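Voltwood
@voltwood

Notes on what automation has changed at our site since March. Flastodham, small-parts packing and returns. Thread.

1/ Two packing cells went automatic. Before that, a shift was 20 people on the benches. It is still 20 people. The job sheet has changed more than the headcount.

2/ Old sheet: pick, check, bag, label, repeat. New sheet: clear faults, restock trays, handle the items the cells reject, record demonstrations. The last line is new work and has no grade attached to it yet.

3/ Rejects are mostly soft bags, clear film and anything with a loose cord. The cells run on Foton controllers. A reject costs 17 seconds of cell time, plus a person's walk to the chute and back. The walk is not logged.

4/ Demonstrations: an operator does the task with hand-held grippers, and the recording goes into training the cell. The people who are good at it are the ones who were fast packers. Speed is no use here. Smooth and repeatable is what gets kept.

5/ Session length is capped at 11 minutes, then a change of task. That figure came from the operators. The first plan had no cap and wrists complained before the software did.

6/ The kit for this work, grippers in hand, headband and chest strap on:
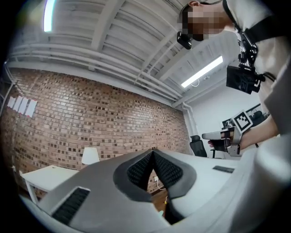
Hand-held grippers, one with a marker on top. Camera on the headband, device clipped to the chest strap.

7/ Straps need adjusting per person. We lose time at every handover. Szabó, who supply our benches, quoted for a hook rail so each operator can keep a set already fitted. Approved, not installed.

8/ Pay: recording is currently paid at the packing rate. The operators' position is that it is training work and should be paid as such. I agree with them and have put that in writing.

9/ Open items: a grade for recording, a log entry for the chute walk, and whether operators can ask for a recording to be deleted. At present they can ask, and there is no form for it.

10/ Next review is after the rail goes in. Will add to this thread then.

April 13, 2025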